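Sarell Project – Data Working Group
Minutes, September meeting, Sasthorpe office, 10.15 am

Present: Hilde Bosman (chair), Nassoro Lyimo (minutes), two from the Gajdoš team by phone
Apologies: Wistthorpe

1. Previous minutes
Accepted with one correction. The episode total under item 4 should read 154.

2. Simulated demonstrations
Nassoro reported 208 episodes recorded in the simulator to date. Of these, 183 passed the replay check. 19 were thrown out for bad timestamps and the rest are waiting on a second look. Hilde asked that rejected episodes be kept in their own folder and not deleted.

3. Wrist view
The group looked at the wrist view on the grooved wooden surface. Gajdoš asked if the fingers hide too much of the work area when a grasp is under way. Nassoro thought the view was fine with the fingers open but had not checked it closed.
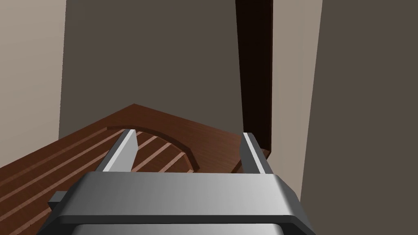

Fig. 1. Simulator wrist view, gripper open, grooved surface ahead.

Hilde noted that the wall colours are dull and much alike. Agreed to vary wall colour and lighting in the next batch – surface texture to stay as it is for now.

4. Labels
Task wording still differs between operators. One short sentence per episode, present tense, Canadian spelling.

5. Actions
Nassoro – compare open and closed finger views.
Hilde – send label wording to Wistthorpe.
Gajdoš – fix timestamp fault in the recorder.

Meeting closed 11.05 am.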